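1/ Spent most of August cleaning up logins for the Drisel shop site after someone got into an old admin account. Posting what we did in case you run a small site too.

2/ The account belonged to a contractor who left two years ago. The password had been reused on another service and was in a public leak. No fancy attack, they just typed it in.

3/ First job was pulling the login log. 1,551 failed tries in one night, nearly all on the default admin address. The good one was in the middle and easy to miss.

4/ We had 11 admin accounts. Four people needed one. The rest got deleted or dropped to editor. Check the hosting panel and the database users as well, those are separate lists.

5/ Then we reset every staff password and ended all open sessions. Do both. On our setup a password change alone left old sessions logged in for 30 days.

6/ Two-step codes are now required for staff. We use an app, no text messages. Print the backup codes and keep them away from the computer. One of us got locked out the first morning.

7/ Customers were harder. We emailed some 625 people who had saved addresses and told them what happened and what to change. Short email, no links in it. A few wrote back to ask if it was a scam, fair enough.

8/ Plugins: removed everything switched off. Switched off files still sit on the server and can still be reached. The Zovia contact form had not been updated since we installed it, so that went too.

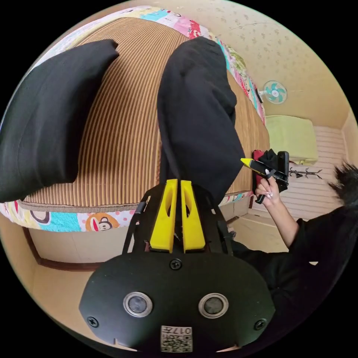
9/ Backups. Ours were on the same server as the site, so anyone in the site was in the backups. They now go to a Cuypers storage account with its own login, every night at 2 a.m.

10/ Restore one before you need it. Our first test restore came back without the product photos because the uploads folder was never on the list.

11/ Still to do: the Fadumska test site, which has a copy of the old user table. It's offline until I get to it.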